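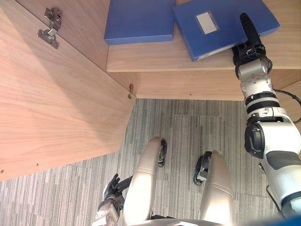

I put off sorting our household papers for so long that the pile had its own chair. Then April came, I needed one receipt, and I spent an entire evening on the floor with 50 envelopes and a cold cup of tea. So now the papers live in the low cabinet, in file boxes, and I'm a bit evangelical about it! Two blue ones sit on the shelf, and the label window you see is still blank, mostly from me changing my mind about what to call things (is a vet bill "home" or "health"?). My advice is to leave the labels until you've used the boxes for a month, then write down whatever you've been calling them out loud.

Keep the label side facing out, even while it's blank. I had mine turned to the wall for ages and pulled out the wrong box every single time.

While you're down there, look at the door. Ours had started to sag and scrape, so I snugged up the hinge screws with a hand screwdriver, a quarter turn at a time. If a screw just spins, pack the hole with a bit of toothpick and wood glue, let it dry overnight and try again.

Oh, and don't fill a box to the top. I leave a gap wide enough for my hand, or I end up tearing the corners off things.

Reading time: 2 minutes
Filed under: Paper Piles, Cupboards & Closets

Comments

Mamta Nigam
Toothpick trick worked on my pantry door, thank you. I needed three toothpicks though.

Esperanza Bellamy
Vet bills are "home" in this house. How long do you keep appliance manuals? I have 60 of them and half the appliances are gone.

Mamta Nigam
Esperanza, toss the ones for things you don't own anymore! I got mine down to 8.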